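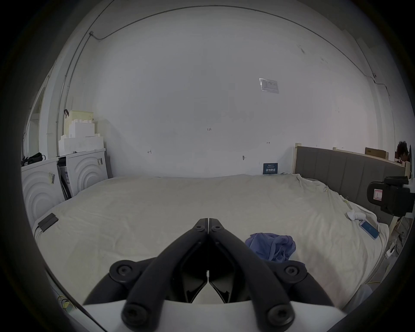
Calloway, the 28-seat restaurant in Tumstead, buys most of its vegetables from a single farm at Jisdale. The arrangement began in May and replaced 3 wholesale accounts.

Deliveries are made on Tuesday mornings. The kitchen receives a harvest list the night before and writes the menu from it, so quantities are fixed before prices are discussed. Root crops go into a cellar held at high humidity. Leaf crops are washed, spun and used within two days.

In the first season the farm supplied 589 crates, up to 80 of them in one week. Surplus tomatoes and peppers were sent to Visteck, a cannery that returns them in jars for winter service. Squash is stored whole on slatted racks and checked weekly for soft spots.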